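Bench practice for hand-held gripper work – gallery

Page kept by Calum Tennant, Baird workshop. Last revised 14th February.

The pictures on this page go with the Baird working rules for hand-held grippers, sheet 12 in the Drarnero set. The rules cover the bench, the tool, the cables and the objects placed on the board. They do not cover powered arms, which have their own sheet and their own sign-off.

New operators should read sheet 12 in full before taking a tool out of the rack. The captions give only the points that come up most often in bench checks. Where a caption and the sheet differ, the sheet applies, and the difference should be reported to Lewis Kerr so that one or the other can be corrected.

Terms used on the page:

Board – the white working surface on top of the table.
Finger – the part of the gripper that meets the object.
Object – anything placed on the board for a task, including items that will not be picked up.
Run – one attempt at a task, from hands in position to hands at rest.

Cup and pen task

The task uses one square cup and one pen. Task cards are numbered, and the card for this one is 182. The operator reads the card before the first run and again after any break.

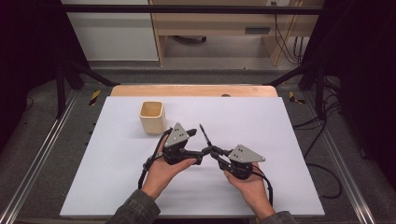 Gripper held from below in both hands over the board, cup standing behind it to the left. Cables pass down beside each wrist (rule 2).

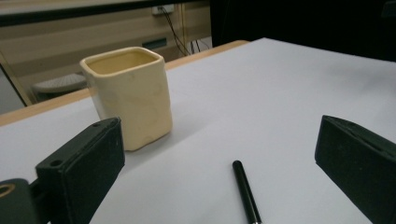
Cup and pen on the white surface, seen from the gripper. The pen lies between the two fingers. Check the position of both objects against the card.

Rules referred to in the captions

Rule 2. Cables run from the tool towards the operator, clear of the fingers and clear of the objects. A cable must not be wound round the wrist or tucked into a sleeve. If a cable catches during a run, stop the run and log it as void.

Rule 3. Support the tool from beneath with both hands. Fingertips stay off the moving links at all times – including between runs, when most pinches are reported.

Rule 4. Only the objects named on the card may be on the board. Tools, phones and drinks stay off the table. A spare object of the same type counts as an extra object and has to be removed.

Rule 5. Cups stand upright unless the card says otherwise. Pens are capped. Any object with a chip or a sharp edge is withdrawn and entered in the breakage book.

Rule 6. Look at the finger pads before each session. Light wear is accepted. A pad that has lifted, split or turned on its mount is replaced before work starts, and the old pad is kept in a labelled bag until Lewis has seen it.

Rule 7. Hazard tape on or near the table is left in place. Tape that has come loose is replaced with the same type, in the same position.

Logging

Enter each run on the Rultura log as it ends. Do not fill in a group of runs from memory. The log asks for the card number, the tool number, the operator's initials and the result. Void runs stay in the log with a reason – they are never deleted.

A session is limited to 38 runs. After that the tool goes back in the rack and the operator takes a break away from the bench.

Changes since the January issue

Rule 4 now covers spare objects. The older wording allowed them at the back of the board.

Rule 6 used to ask for a pad check once a day. It is now once a session.

The reference to the Bomusari glove has been taken out. Gloves are not to be worn for hand-held work until the grip trial has been written up.

Printed copies of the January issue should be removed from the bench folders and handed in at the stores counter. Questions about the wording go to Calum Tennant. Requests for an exception to any rule go to Lewis Kerr in writing, with the card number, before the session starts.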